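The Afterlife of the Sugar Packet

Every household keeps a box it would prefer not to discuss. I went looking for the people who empty theirs.

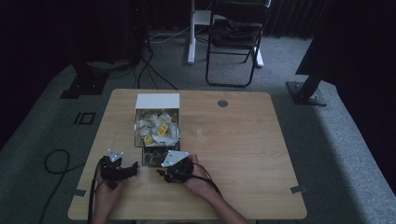

My own decline began with soy sauce. I moved into my apartment with two forks and a clear conscience, and within a year I had a kitchen drawer that could no longer be opened past the width of a hand. It held condiments, mostly, and the wrappers of condiments, and some batteries. The usual advice is to tip the whole thing into a box and deal with it at a table, under decent light, and so most sorting starts where this one does, with an open white box of crumpled wrappers and a couple of yellow-labeled packets poking out of the heap, looking hopeful. The packets are always the trouble. A wrapper has the decency to be finished. A packet might still have something in it, and so it goes back in the drawer for another winter.

Adjoa Akolgo has been emptying other people's drawers for money since she left the insurance business, and she charges $70 for the first hour. I had assumed the price was for wisdom. It is mostly for standing there.

"They could do it without me," she told me, cheerfully, over my kitchen counter. "They just won't."

Her method has one rule, and the rule is that you take out the thing on top. You may not dig. Digging is how a person finds a birthday candle shaped like a 4 and loses the afternoon. You take the top thing, you decide, you put it down, you take the next top thing. She brought a tray for metal, a bag for paper, and a saucer for what she calls the maybes. The saucer is small on purpose. When it fills up, you have to make a decision about the maybes, and I found I would sooner have made a decision about my mortgage.

We did my drawer in two hours and ten minutes. I learned that I owned nine bottle openers, that I'd been saving the twist ties from bread I didn't remember eating, and that mustard separates. Akolgo was very kind about the mustard.

Not everyone in the field is so gentle. Trudy McAlister runs a weekend workshop out of the old feed store in Baltalby, and her workshop is for what she calls smalls: anything that fits in a closed fist. She doesn't do closets. She doesn't do garages. She once turned down a widow with a barn. People drive in with shoeboxes on their laps and sit down at long tables, and for three hours there is almost no talking, only the sound of wrappers, which is a sound like a very small fire.

I went in May. The woman on my left had a cookie tin of screws and was putting them in order of length. The man on my right, Manouchehr Kiani, had brought a shoebox of hotel sugar.

Kiani is a retired surveyor with a beautiful mustache, and he has kept a written tally of his sugar packets since his second marriage. The collection stood at 1,009. He'd come to Baltalby to get it under 1,000.

"Only ten," he said. "I thought, a man can part with ten."

By the coffee break he had parted with four, and one of those was sitting suspiciously close to his jacket. The difficulty, he explained, was that the duplicates were never really duplicates. This one had a slightly bluer blue. That one came from the same hotel but a better trip. McAlister came by, looked at his row, looked at him, and moved on to the screws.

I asked her later whether she thought he'd make it.

"No," she said. "But he labels things. I can forgive a lot in a man who labels."

She has firm opinions about containers, too. She is against anything with a lid, and against anything pretty. The fancy bins made by Hetano, the ones with the little brass frames for a card, she regards as a way of paying money to postpone things. White cardboard is fine. A shallow tray set in front of it is fine, so the metal bits have somewhere to go that isn't back in with the paper. After that you need a table and somewhere to be at four o'clock. She was very strong on the four o'clock.

There is, I should say, another school of thought entirely. Bảo Văn and Nhung Hồ own Triệu, a noodle place with eleven stools on the east side of Neken, and they are on the supplying end of my problem. Takeout leaves their counter with chili sauce, soy, and a little packet of pepper whether you ask or not. Nhung Hồ does the ordering. She gets sauce packets in cases of 1,700 and goes through one faster than you would like to hear.

I asked her, as a person with a drawer, whether she ever felt responsible.

"For what?" she said.

"For the packets. At home. People keep them."

She turned and relayed this to her husband, who was doing something quick to a pile of scallions. He thought about it for a while.

"They could put it on the food," Bảo Văn said.

I have turned this remark over a good deal since. I've tried to put it to Akolgo, who laughed for longer than I considered professional, and I put it to Kiani by email, and he wrote back two paragraphs about a packet from a railway dining car that no one could possibly have been expected to open.

My drawer is in fair shape, thank you. It opens. The batteries have gone wherever the hardware store takes them, and I am down to two bottle openers, one of them bad. There was a stretch at the beginning of the summer when I asked for no sauce with every order and felt like a person in a brochure. Then I had a cold, and I was tired, and the bag came with six packets in the bottom, and I stood over the trash with my foot on the pedal for some time.

They're in the saucer. Akolgo let me keep the saucer. She says she'll be back in the fall to look at it, at the usual rate, and that I might want to start on the drawer underneath before then, the one with the takeout menus and the keys.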